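Inicio Crónicas Visitas Archivo Contacto Buscar

Una mañana de cables en Dralia

Crónica de una jornada de puertas abiertas en la nave donde se recogen ejemplos para robots
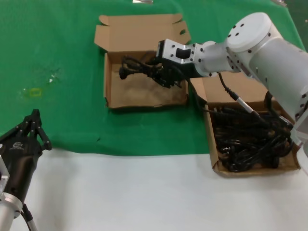

Uno de los puestos de recogida: el brazo derecho, con los cables; el izquierdo, libre.

Hay gente que dedica el sábado a la playa. Yo dediqué el sábado 2 de julio de 2022 a mirar cómo un robot movía cables de una caja de cartón a otra, y además madrugué para ello. Dralia abría sus puertas por primera vez y la invitación prometía "una inmersión en el aprendizaje por demostración" y café. El café estaba flojo. La inmersión, en cambio, duró casi tres horas y se me hizo corta, cosa que no pienso confesar en casa.

La nave está al final de un polígono, detrás de un almacén de azulejos, y por fuera parece un taller de chapa. Nos juntamos en la puerta unos cuantos curiosos, dos profesores de formación profesional con sus alumnos y un señor que preguntó tres veces si aquello iba a quitar puestos de trabajo. Las tres veces le contestaron con mucha educación y las tres veces puso la misma cara.

Nos guio Beatriz Rebelo, responsable de recogida de datos, que empezó por quitarnos la ilusión. Los brazos no sabían hacer nada. Lo que íbamos a ver era a personas manejándolos a distancia, repitiendo una tarea hasta el aburrimiento, para que luego un modelo aprendiera de esas repeticiones. Cada intento queda grabado con las imágenes de las cámaras y las posiciones de las articulaciones, y lo llaman episodio. La palabra hace pensar en una serie. El argumento es siempre el mismo: coger cable, soltar cable.

El puesto de los cables es, según Rebelo, el más odiado de la casa. Dos cajas abiertas, dos brazos, un paño verde y un montón de cable negro con todas las malas intenciones que tiene el cable en un cajón cualquiera. Un bloque de madera se queda donde lo dejas. Un manojo de cables se engancha, se estira, se lleva al vecino por delante y, cuando crees que ya está, asoma por el borde de la caja. Encima la pinza también es negra, así que la cámara tiene que distinguir dedos negros sobre lazos negros. Pregunté por qué no compraban cables de colores. "Porque en los cajones de nuestros clientes son negros", me dijo, y tomé nota con la dignidad que me quedaba.

La tarea tiene nombre interno, Rusnák, y un objetivo: 1.000 episodios válidos antes de octubre. Llevaban 454. Otros 277 habían ido a la papelera, y aquí la visita se puso interesante, porque yo esperaba que los descartados fueran los torpes. Pues no. Un intento en el que el cable se cae y el operador lo recupera con calma se guarda como oro en paño, ya que el modelo también necesita saber salir de un lío. Se tiran los que tienen una cámara congelada, los que arrancan con las cajas mal colocadas y aquellos en los que el operador se queda pensando. Lo del pensar me dolió un poco. Por lo visto, si uno duda cuatro segundos con la pinza en el aire, el modelo aprende a dudar cuatro segundos con la pinza en el aire, y luego no hay quien le quite el vicio.

Entre episodio y episodio alguien revuelve el material a mano. Tiene su técnica: cambiar el manojo de postura, girar un poco una caja, dejar una clavija arriba o enterrada. Una operadora nos contó que al principio lo hacía "al azar" y que, al revisar sus grabaciones, descubrió que su azar dejaba las clavijas siempre en el mismo rincón. Ahora sigue una hoja con instrucciones para desordenar -- he trabajado en oficinas que la habrían agradecido.

Después vino la revisión. En una sala sin ventanas, dos personas miran episodios a velocidad doble en un programa llamado Mindska y marcan dónde empieza el agarre, dónde acaba y si el resultado vale. El programa es feo y rápido. Uno de los alumnos encontró en diez minutos un episodio mal etiquetado y pasó el resto de la mañana recordándoselo a su profesor.

Al final nos dejaron probar. Me tocó un puesto de prácticas, con un solo cable y una caja, preparado para visitantes y otros peligros. Los mandos responden bien; el problema era yo. Bajé la pinza demasiado, la cerré demasiado pronto, agarré la solapa de cartón y levanté la caja entera con bastante elegancia. Rebelo comentó que mi episodio no entraría en el conjunto. Al señor de los puestos de trabajo le salió a la primera, y se le vio mucho más conforme con el futuro.

Algún detalle práctico por si repiten. Se entra por grupos y conviene reservar; el aparcamiento del almacén de azulejos no es para visitas, aunque el cartel esté tapado por un seto. La charla de Zoltuvance, la empresa que les alquila los ordenadores de entrenamiento, es prescindible: 255 diapositivas anunciadas en la esquina de la pantalla, de las que vi doce antes de volver discretamente a la nave. En el puesto de los cables seguían a lo suyo, y me quedé mirando hasta que vinieron a avisar de que cerraban.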